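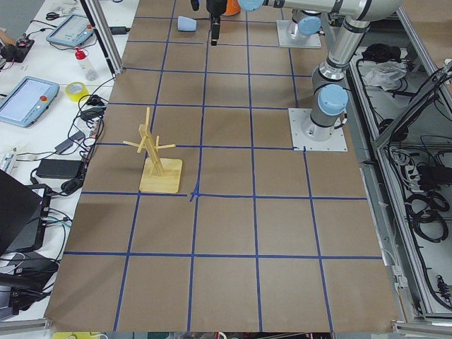 Table Layout for the Mug Tree Task

1. Purpose

Our group studied how the placement of a mug tree affects the work of hanging cups on it. The first part of the project, covered in this section, was the table surface and the starting layout. Valeriano Paredes prepared the surface, Aigars Rebane handled the objects, and Julián Benítez kept the log.

2. Surface

The tabletop is covered in brown kraft paper. Strips of dark blue tape run lengthwise and crosswise over it and divide it into cells. Positions are logged by cell, counted from the metal rail at the edge of the table.

The tape was laid by hand and the lines are not perfectly straight. Several bend slightly, and one crossing near the middle of the table has a ragged patch where the strips overlap. We did not relay it. A cell reference gives the position of an object to within one cell and should not be read as a measured distance.

3. Objects

The mug tree is light, unfinished wood with a flat square base, a thin post, a diagonal brace and horizontal pegs on the left and right of the upper half. At the start of a trial all pegs are empty and the base sits inside a single cell, clear of the tape.

The cup is light blue plastic. It can start upright or on its side. In the tipped layout it lies a few cells farther back than the tree, with the mouth facing right.

4. Log

The log has 281 entries. Each one lists the cell of the tree, the cell of the cup, the cup position (upright or tipped) and the direction of the mouth. In 27 entries the mouth direction was left blank, and these were dropped from the layout comparison. Kazuhiro Minami checked the remaining entries against the layout sheets in June.

5. Open points

The tree base is not fixed to the paper. Teodoro Villanueva suggested marking its corners in pencil so that a shift within the cell can be noted. A finer grid was also discussed, but more tape means more overlaps under the base. Both changes are left for the second part of the project.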